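July 9, 2020

Bread corner day! I finally got the tablecloth to lie the way I want it – light grey, no pattern, so the crusts do the talking. The braided loaf and the round bun with the crackly top are staying, the wicker basket too. Still can't decide if the basket goes left or right (left for now). Grażyna Kurek thinks the whole set wants one more dark loaf, maybe a rye, and I think she's right, so I'll ask Drultier what they've got under 100. Also need to measure the shelf again, I wrote down 429 and don't trust it.
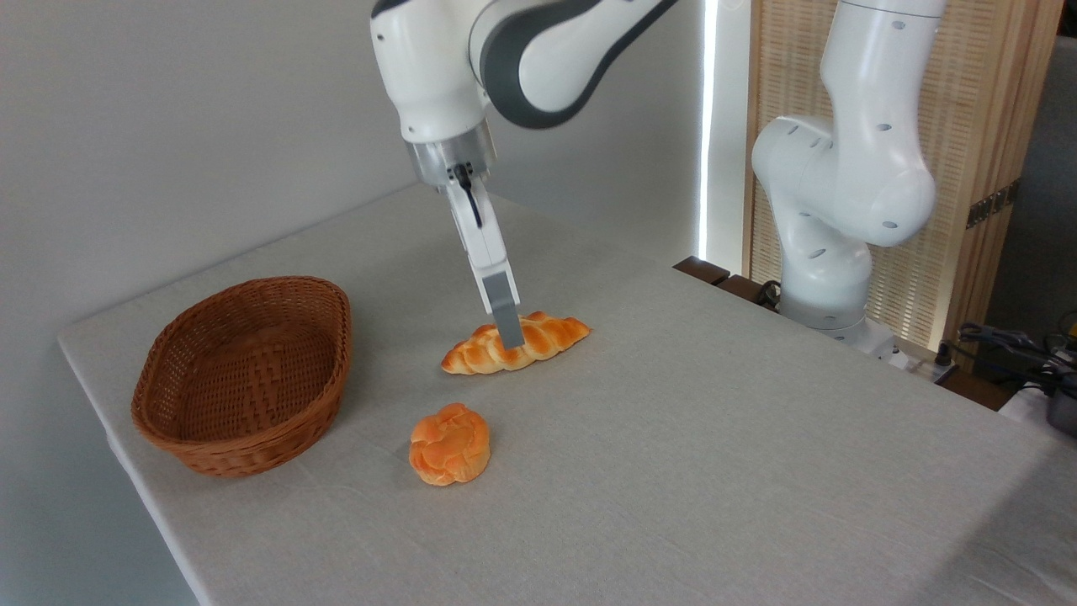
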